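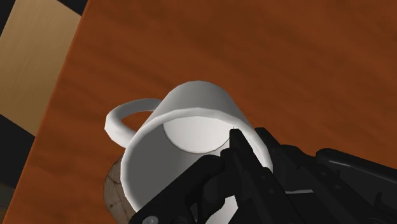

1/ Things I learned from a year of running a tea morning

Morning all. A few of you asked how the tea mornings in our street got going, and I've promised to write it down so many times that I've become a bore about it. So the kettle's on and I'm going to do it properly, in order if I can manage.

2/ It began with a parcel. I'd taken one in for Dalia Hamdy across the way, and when she came to fetch it we stood on the step talking until my feet went numb. We'd lived opposite each other for years and I hadn't known she grew up two villages from my gran. I said come in next week and have a cup of tea, and she did, and she brought Myroslav from the end house.

3/ By April my kitchen wasn't big enough (it's barely big enough for me and the dog). Séverine Sabatier, who knows everybody, had a word with the people at the Roltirum, the old reading room behind the chemist, and they let us have the back room from ten until noon. We pay them 20 pounds a month and leave it cleaner than we found it.

4/ A word on money, as it's what people ask about most. We don't charge. There's a tin by the door and you put in what you like. Over the year it took 1141 pounds, which paid for the room, the milk, the biscuits and a coach to the seaside in the summer. I still have sand in that handbag.

5/ Tea itself. I started out buying fancy boxes with all sorts in them and hardly a soul touched the hibiscus. Now it's one big pot of ordinary, strong, and a small pot of mint for Hala Bensaid and whoever she has converted that week. Hala makes hers with fresh leaves and a frightening amount of sugar and it is wonderful.

6/ Cups! Ask people to bring their own. We did the washing up for everyone in the first month and two of us were at that sink until nearly one o'clock. Now each person takes theirs home in a bag. I keep a few plain spares in the cupboard for anyone new, so they don't feel they've come without their homework.

7/ Seating took me longer to get right than it should have. We had one long table to begin with and the talk all pooled up one end – the quiet ones finished their tea and slipped off. Small tables are better. I also sit somewhere different each time, and I do it on purpose, though I'd like to think it looks casual.

8/ We tried a few activities. The quiz caused a falling out over a river and I won't go into it. Jigsaws do very well. So does mending: Yasmine Gaber brings her button box and people turn up with coats they've been meaning to fix for ages. You can say a lot to someone when you're both looking at a hem.

9/ If you want people to come who don't usually come to things, posters won't do much. We put 114 leaflets through doors that first spring and got one reply, from a man selling gutters. What worked was knocking, and saying "I'm going down at ten, shall I call for you?" and then remembering to call for them.

10/ Some weeks it's only a handful of us and the rain on the roof. I used to fret over those and bake too much to make up for it. I've grown very fond of them now. Myroslav told us the whole story of his mother's goose on one of those mornings, and I don't think he'd have told it to a full room.

11/ A few bits I'd forgotten: find out where the fuse box is before you plug in a second urn. Label the oat milk. Have a chair with arms for anybody whose knees aren't what they were. Don't let the same person wash up every time just because they're too nice to say so (sorry, Dalia).

12/ That's most of it, I think. If you're starting one yourself and you'd like a copy of our leaflet to alter, send me a message and I'll dig it out this evening, once I've walked the dog. And if you're local, we're on again at ten and Séverine is bringing her apricot cake.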